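Saturday, May 9, 2020

Adhesive shear tests, second batch. Plavent primer on the odd-numbered coupons, bare metal on the even ones. Cure was three days for everything. Best primed coupon let go at 2535 N, worst bare one at 1403 N. The spread in the bare set is still too wide - I suspect the wipe-down, as the solvent bottle was nearly empty and I was stingy with it.

Coupon 3 slipped in the jaws and is left out of the average.

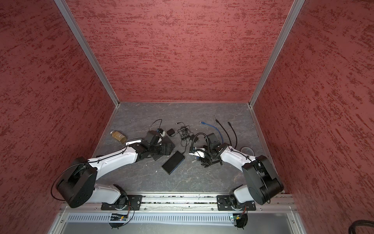

Agustina Salinas thinks the bond line matters more than the primer, and wants the next batch made with glass beads in the glue to hold the gap. Fair point. Mine were pressed by hand and I never measured the thickness.

To do: order beads from Druler, new solvent, re-zero the load cell before Flestow lot 1797 goes in. The December numbers used the old jaws, so keep them on a separate sheet.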